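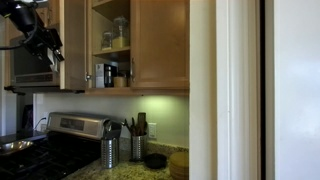

Page last changed: August, a little after 9 in the evening

I keep getting asked about hand care, which makes me laugh, because for years mine looked like I sanded decks for a living. I do a lot of dishes. I bake, I scrub, I garden without gloves when I'm feeling lazy, and every winter my knuckles would split open and sting whenever I so much as looked at a lemon. So I've collected a pile of little kitchen tips for keeping your skin happy while you do all the stuff that wrecks it. I'm no dermatologist, just somebody with a sink.

First one, and it made the biggest difference for me: turn the water down. I used to wash dishes in water so hot I had to psych myself up to put my hands in it, and I was weirdly proud of that! Warm water and a decent squirt of soap gets my plates just as clean. For the greasy roasting pan I let it soak while we eat dessert and come back to it later.

Gloves next. I know, I know. I hated them too, until I bought a size up and started wearing thin cotton ones underneath. The cotton soaks up the sweat, and the bigger size means you can get them off without turning them inside out and swearing. Wash the cotton ones with your dish towels. When the rubber pair gets a pinhole, toss it (or cut the cuffs into rubber bands, which is what I do — they're great around a bag of rice).

Keep your hand cream where you'll see it. Mine lived in the bathroom for ages and I used it maybe twice a month. Then I moved it next to the dish soap, and now I put some on every single time I dry my hands. Pick a thick one in a tub or a tube and skip the perfume if you're going to be handling food. I like the plain Sistano one, 54 grams, small enough to tuck behind the faucet. If it feels too greasy, you're probably using too much. A blob the size of a pea does both of my hands.

Pat, don't rub. A rough towel on damp, cracked skin is miserable. I keep one soft towel just for hands and a separate stack for dishes, and everybody in this house has been told which is which (the success rate is not great).
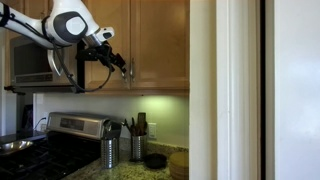

Now for the stains and smells, the part everybody wants. For garlic and onion, I rub my fingers with a little dish soap and a spoonful of cooking oil before rinsing, and that takes care of most of it. Beets and turmeric are tougher. A paste of sugar and olive oil works pretty well as a scrub and doesn't leave your skin tight the way salt does. Please don't go at your hands with straight lemon juice, especially if you're headed outside afterward. Citrus juice plus sunshine can give you a nasty burn and dark patches that hang around for weeks. I wash up really well after making limeade now, under the nails too.

Hot peppers! Wear gloves, even for one jalapeño. If you forgot, wipe your fingers with oil first, then wash with dish soap, then do the whole thing again. And take your contacts out BEFORE you start chopping. Ask me how I know.

If your fingertips are already cracked, bedtime is when you can fix things. I smear on plain petroleum jelly, pull on a clean pair of those cotton gloves and go to sleep looking like a mime. 2 nights of that and mine usually stop catching on my sweaters. If you've got a crack that's red, puffy or oozing, get somebody with a medical degree to look at it, please.

A word on cleaning sprays, while I'm here. I used to grab the Plivero degreaser and a bare-handed sponge and go to town on the stovetop, and my fingers would be raw by lunch. Read the back of whatever you buy. Mine says gloves in tiny print and I'd missed it for years. And never mix sprays, especially anything with bleach in it. For everyday crumbs and smudges I've gone back to dish soap in warm water.

Bar soap or pump soap for hands? I've tried both and I like a mild bar, as long as it sits on something that drains. Mine's on a little ridged dish I picked up in Ternutgate, and the bars last me so much longer now that they aren't sitting in a puddle.

Next up I want to do one on feet, so if you've got a good fix for cracked heels, leave it in the comments and I'll try it out.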